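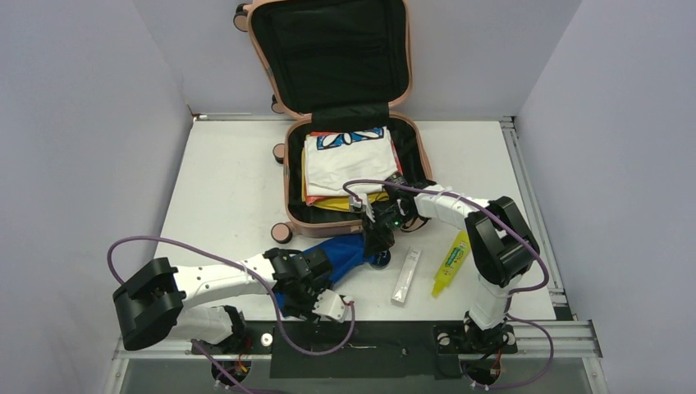
Chores & Machines

Packing a suitcase, and where things stand

9 February 2024

I have kept a list since last April of the jobs in my house I would hand to a machine tomorrow if one could do them. Packing is near the top. I travel for work, I live in Dirkberg, and the early train means I pack the night before when I am tired and careless. I have arrived at hotels with three belts and no shirts.

So I pay attention whenever two robot arms and a suitcase turn up together. Folded clothes stacked in the lower half, a blue cloth still out on the table, a yellow bottle lying off to the side. That is pretty much my bed on a Sunday night, with less mess.

People who don't follow this stuff tend to think the hard part is deciding what to bring. A phone can make a packing list. The hard part is the cloth. A shirt has no fixed shape. Pick it up by the hem and it becomes a different object, and every spot you grab gives you a different one again. A bottle is easier. It stays a bottle whichever way it is lying, though a smooth one can still roll away from a gripper.

Then there is the suitcase itself. It has sides you can bump into, and a lid that has to come down and close. I close mine by kneeling on it. I don't know what the robot version of that is and I'm not sure I want it in my bedroom.

I worked for a while at Iltell, where we packed spare parts into cartons. We had one machine that did it, and it did it very well, up to 2000 cartons a shift. Every carton was the same size and every part came down the belt facing the same way. When a supplier changed the bag the parts came in, the machine stopped and two of us packed by hand until it was adjusted. Nothing in my house comes down a belt facing the same way.

The home products I have tried are mixed. The Flurari floor cleaner is fine. It gets stuck under the same chair about once a week and I lift the chair. The Mathebula window unit went back to the store after 2 days. Neither of them has to pick anything up, and I think that explains most of why they can be sold at all.

Where I come down for now: fixed jobs on a shop floor, yes, and for a long time already. Floors at home, mostly. Dishes and laundry, I'd want to watch a machine do mine for a month before I believed it. Packing goes in the same group as laundry, maybe a bit behind it, because of the lid.

I'm away again next week. The suitcase is open on the bed and I still have to find the charger.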